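Veltthorpe's line-out figures: Tarcísio Coutinho on a rebuilt set piece

Veltthorpe ended last season with the weakest line-out in the division, retaining 60 per cent of their own throws. Tarcísio Coutinho, appointed forwards coach in September, has changed the calling system, the lift timings and the order in which the pack trains.

"The calls were too long," he said. "The hooker had four pieces of information to pass on, and the opposition had read two of them before the ball left his hands. We use a single word now, and the movement is fixed to it."

The squad has 20 calls in total. Coutinho expects to take 2 or 3 of them into any one match, chosen on the morning after the wind has been checked. Jarmont, who visit next, defend the front of the line heavily and leave one lifter at the tail.

"Jarmont will give you the back ball if your thrower can reach it. Ours could not in pre-season. He has worked on his release point and is more accurate beyond 15 metres."

Aidoo, signed from Mirnemden as a second row, will jump at the middle. Coutinho confirmed that he has completed contact training and is available for selection, though he is unlikely to play beyond the hour.

"He came with a shoulder problem and we have managed the load. Around 30 minutes of live work in a session is his limit at present."

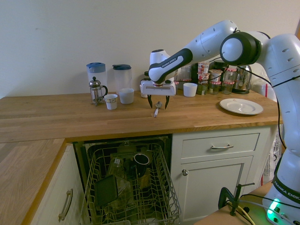
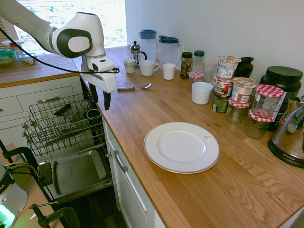
On the scrum, Coutinho was more cautious. Veltthorpe conceded penalties at the loosehead side in both warm-up fixtures, and he attributes these to foot position at the engagement.

"The feet are too far back, so the hips come up and the referee sees the angle. It is a technical fault and we can correct it, but it takes repetition. I would not promise that it will be right for Jarmont."

The bench is likely to be split five forwards to three backs. Coutinho wants a second specialist thrower among the replacements and will name him after the final training run.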